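Living with a brick wall
7 August 2026
3 min read

The brick was the reason we took the flat on Peixoto Road, and for the first month it was the reason we regretted it. Brick drinks up light. We tried a dark cabinet, a row of prints and a lamp from Misteo that cost 60 pounds, and every one of them made the room feel smaller.
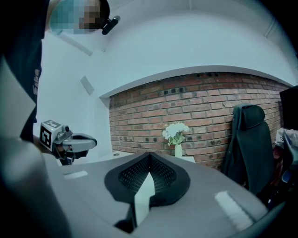 So we took it all away and started again with a white table and one vase. The ceiling stayed white too, which keeps the top of the room bright. A pale green vase sits well against red and orange brick, and a slim vase takes up so little space that you can still eat at the table. White flowers show up better than anything else we tried. Pink ones vanished.
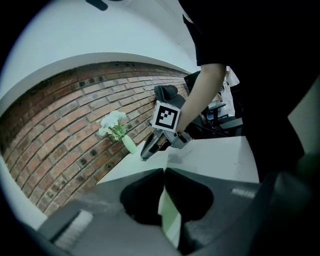

How long should cut flowers last on a table like this?
Most bunches manage 7 days if you trim the stems and change the water every other day. Keep them away from the fruit bowl and out of direct sun.

Comments

Zulgate: We painted ours white and I have missed the brick ever since.

hesus: What do you do about the dust? Mine sheds on everything.

Peg_on_the_hill: Soft brush on the vacuum, then a clear sealer. Ours has been fine since.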